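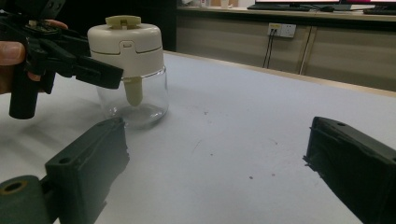

Figure 4-1. Green fingers open, black gripper close to the lid, glass jar on the table.

4. Recording a jar task at the bench

You have been given a gripper and asked to do your own job with it, slowly, so that the Stestix cell can learn to do part of it. Most people find this strange for a shift or so. By the second shift they are mainly annoyed by the handle.

This section covers recording only. Charging and pairing are in Section 3. Reviewing recordings is in Section 5, along with the reasons yours may come back.

4.1 Before you start

1. Clear the table down to the jar you are handling. Coffee goes elsewhere. So do phones, pens and the work order.
2. Check that the screws on both grippers are snug. Finger tight is fine. The last person to use a power driver on them bought us a new set of brackets.
3. Open and close each gripper a few times. The jaws should move without sticking. If they squeak, write it on the tag and carry on.
4. Sign in at the bench terminal with your recorder number. Please don't use your badge number. Recordings carry the recorder number only, and Arash Amini in the Wullard office keeps the one list that connects the two.

Note: Frayed edges on the green fingers are normal wear and don't affect a recording. Replace a finger when it bends under light pressure, or when the jar starts slipping.

4.2 Recording

1. Set the jar upright, with room for a gripper on each side.
2. Hold the grippers with the jaws open and wait for the tone.
3. Bring one gripper to the jar and steady it. Either hand will do. The software has no opinion about left-handed people, which puts it ahead of the old capping machine.
4. With the other, take hold of the lid. Close until it is held and stop there. The jar is glass and will settle any argument about force in its own way.
5. Do the step on your task card at a pace you could keep up while talking.
6. Open both jaws, back away from the jar and wait for the second tone.
7. Move the jar a little and go again. A full set is 20 recordings.

CAUTION: Keep your free fingers off the jaws and out of the hinge. A hand-held gripper has only your own strength behind it, but that is plenty for a pinch.

CAUTION: If a jar breaks, stop, put both grippers down and use the brush and pan. Do not pick up glass with the grippers, however good you have become.

4.3 Mistakes

Keep them. If you fumble the lid and recover, let the recording run and press nothing. Recoveries are useful to the cell, which will do plenty of fumbling of its own. Throw a recording out only if you dropped the jar, or answered somebody's question by pointing with a gripper.

Do not tidy up your technique for the machine. Shirin Tabrizi seats a lid with a small wiggle that appears in no written procedure, and the cell has now picked it up. She has asked whether it also gets her knees.

4.4 What this does to your shift

People ask, so it may as well be in the manual.

Recording counts as work time at your normal rate. It doesn't count against your jar numbers, and a supervisor who says otherwise should be shown this page. Nobody records for more than 43 minutes at a stretch. That figure came out of a trial with stiff wrists in it.

Once the cell is running, it takes the plain repeat jars. Odd lids, returns, rush orders and anything sticky stay with you. This means the easy jars you used to rest on are gone, and several people on the Taheri line have said the day feels longer for it. They have a point. Rotation between the cell and the hand bench was shortened in April, and Yabsira Alemayehu is still taking complaints about it. Bring her specific ones.

Somebody also has to stand near the cell and clear it when it stops. This is a paid role with its own training (Section 7), and it is duller than it sounds until the moment it isn't.

You may decline to record. Tell Hooman Rezaei before the shift if you can. Your place on the hand bench stays the same.

4.5 When you are done

1. Lay the grippers on their sides in the drawer, jaws open.
2. Wipe the table.
3. Sign out, and check that the terminal shows your full set. If it shows 11, it has lost its connection again and will usually find the rest after a restart.
4. If it doesn't, call Mahsa Salehi at extension 1581. Leave the terminal on, and leave its cables alone.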